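Household and Shop-Floor Chores Working Group
Minutes of the meeting held at Premirthorpe on 18 April 2018

Chair: Sewwandi Sarkar
Minutes: Ehab Bennani
Also represented: Jitum (hardware), Bouazza (retail partner)

1. Minutes of the previous meeting

The February minutes were agreed with one correction. Under item 3, "folding" should read "stacking". No folding work was carried out in that period.

2. Matters arising

2.1 Jitum confirmed that replacement finger pads can be supplied in the present size only. A narrower pad would need a new mould. Deferred.

2.2 The Petadville store has agreed to a second visit by the group outside opening hours. Dates to be settled by Bouazza.

3. Shop-floor tasks

3.1 Mr Bennani reported on the four tasks now under trial: placing boxed goods on a shelf, turning tins to face forward, hanging garments on a rail, and handling caps on display stands. 353 attempts were logged across all four, of which 151 were completed without a person stepping in. Boxed goods accounted for most of the completed attempts. Rigid items of known size are no longer considered a difficulty at the speeds used.

3.2 Caps remain the weakest task, with 41 attempts logged and few completed. Two faults were noted. The fingers close on the bill and the cap turns on the pole, or they close low and take hold of the stand with the cap. Ms Sarkar asked whether a heavier stand would cure the second fault. Mr Bennani replied that it might, but that shops use light stands and the trial should do the same.
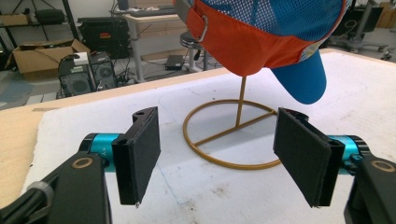 Item 3.2: cap with mesh crown on the single-pole stand, gripper fingers open either side of the pole.

3.3 The group discussed where a cap should be held. Bouazza's view was that shop staff take a cap by the bill and steady the stand with the other hand, and that a single gripper cannot copy this. Jitum suggested approaching from above and pinching the crown. Mr Bennani doubted that mesh would keep its shape under the pads. It was agreed to try the crown, the band and the bill in turn, with the same cap and stand throughout, before any change to the hardware.

3.4 Adjustable closures were raised as a separate matter. A strap hanging at the back can catch on a finger during withdrawal. To be recorded as its own fault code from now on.

4. Household tasks

4.1 Loading a dishwasher: no progress to report. The rack used in the trial was found to be bent and results for the period have been withdrawn.

4.2 Putting away laundry: Ms Sarkar proposed that this be split into socks, flat items and everything else. Agreed. Flat items to be taken first.

4.3 There was a longer discussion on whether the group is ready to state in its annual note that any household chore can be done unattended. The general opinion was that single steps can be done and whole chores cannot. Bouazza asked that the note give completion figures for each step and avoid an overall score. Agreed, with Jitum asking for it to be minuted that figures at reduced speed should be marked as such.

5. Actions

5.1 EB to draft the grasp order for item 3.3 and circulate it.
5.2 EB to add the strap fault code to the log sheet.
5.3 SS to write to Petadville about access to the stockroom.
5.4 Jitum to quote for the narrower pad mould.
5.5 SS to obtain a replacement dishwasher rack.

6. Any other business

Labels for the log sheets are running low. EB to reorder.

Next meeting: to be arranged after the Petadville visit.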